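## 6. Stitching the Temlow practice pad

By now you should have a pad that has been dampened, dressed and fixed to its tray as in section 5. If it slides when you prod it, go back to section 5. We will wait.

The pad is meant to be moist throughout. A dry pad drags on the needle and teaches you to push harder, a habit that is easy to pick up and takes Gunvor Viklund most of an afternoon to remove.

### 6.1 What to have within reach

- one pad, damp, with its lid off
- the Temlow simulated blood, cap loosened before you put gloves on
- black suture with a curved needle attached
- a needle driver and a grasper
- the water spray
- the sharps tub, open

**Caution:** The needles in the practice kit are real needles. The blood is simulated, and we would like to keep it the only kind on the bench.

### 6.2 Picking up the needle

1. Lay the thread out before you lift anything. Five seconds spent on this saves the long silence that follows a knot you didn't tie on purpose.
2. Take the needle in the driver, towards the rear end, with the point facing away from the jaws. Gripping it at the tip blunts it.
3. Close the jaws and give the needle a gentle nudge with the grasper. If it swivels, open up and take it again.
4. Bring the grasper over the pad with its tip pointing down. Keep it clear of the surface until you need it.
5. Check where the loose thread has gone. It will have gone somewhere.
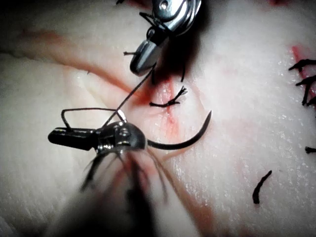
*Fig. 6a. Needle held at its rear end, point to the right, grasper above. Smears on the pad are simulated blood.*

**Note:** Creases in the pad surface are normal and don't count as damage. Please don't send pads back for creases. Volker Teuber answers those letters personally and has asked for fewer of them.

**Note on the blood:** A few drops go a very long way. The bottle is good for more than 440 sessions if used as directed. One of our early testers got through it in 2, and the bench has never quite recovered. Smears wipe off with a damp cloth while fresh. Left overnight they go a sort of tired brown and need the cleaner (order no. 2623).

### 6.3 Closing the long incision

Use the incision model for this part, not the flat pad. It is rounder and softer, and less forgiving of people in a hurry.

1. Spray the model lightly along the incision. Stop when it glistens. If there is a puddle in the tray you have overdone it - tip it out and carry on.
2. Start at the far end and work back towards yourself. Starting in the middle is possible, and Elfriede Voß does it, but she has been sewing things up for a living since before we had a catalogue.
3. Set the point square to the surface, a little way back from the edge of the wound.
4. Turn the wrist and let the needle follow its own curve. It was made that shape for a reason, and pushing it in a straight line only tears the rim.
5. When the point shows on the other side, take hold of it behind the tip and draw it round on the same curve.
6. Pull the thread through until a short tail is left. Hold the tail, or it will follow the rest out and you may begin again at step 3.
7. Tie off so that the edges meet. Tighter than that and the model puckers like an old cushion.
8. Trim the ends and move along for the next stitch.

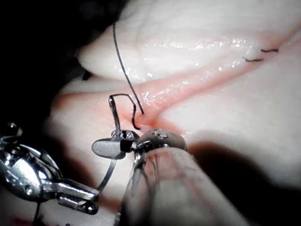
Keep the spacing even from one stitch to the next. Your eye is a better judge than a ruler here, mainly because the ruler gets wet and you then have a ruler to clean as well. If a stitch has wandered, leave it in and do the next one properly. Cutting out and re-sewing the same spot leaves holes, and the holes join up.

**Caution:** Never let go of the needle to deal with the thread. Park it in the driver, jaws shut, and sort the thread out with the grasper.

### 6.4 When it goes wrong

**Thread won't slide.** The model has dried out. Spray, wait a minute, try again.

**Needle turns in the jaws.** Grip is too close to one edge, or the jaws need wiping. Do both.

**Rim has torn.** Move further back from the edge. A torn rim can't be mended, and glue has been tried. Please don't try glue.

**Thread has gone under everything.** Stop pulling. Cut it, take a fresh length and tell no one.

### 6.5 Putting away

1. Count the needles back into the sharps tub.
2. Wipe both instruments and leave them open to dry.
3. Rinse the model in cool water and put it back in its box damp, with the lid pressed down at all four corners.

Spare models come under part no. 2000. Pads are ordered separately; see section 9.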